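Office supplies - stapling limits, May update

The standard staple at Okton is rated for 16 sheets of plain copy paper. Packets of up to 40 sheets go to the heavy-duty unit in the Isah copy room. Anything thicker gets a binder clip. 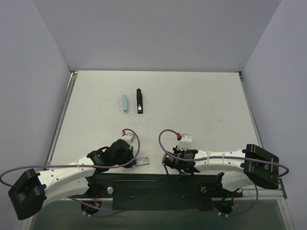
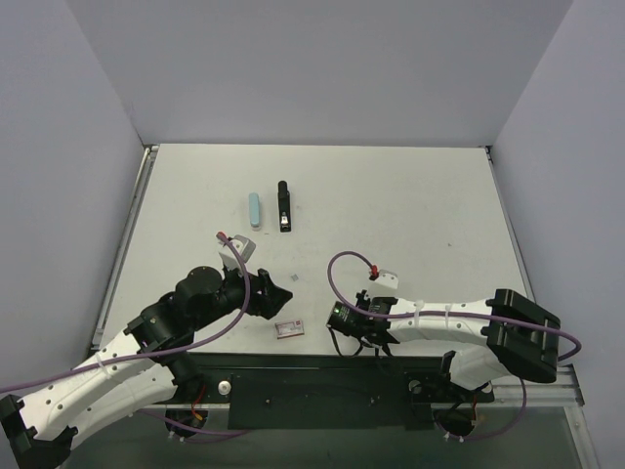 Can heavy-duty staples be used in a desk stapler?
The legs are too long for the anvil and will jam the magazine. Order standard refills under item 863, 100 strips per carton. Requests go to Adaeze Okeke.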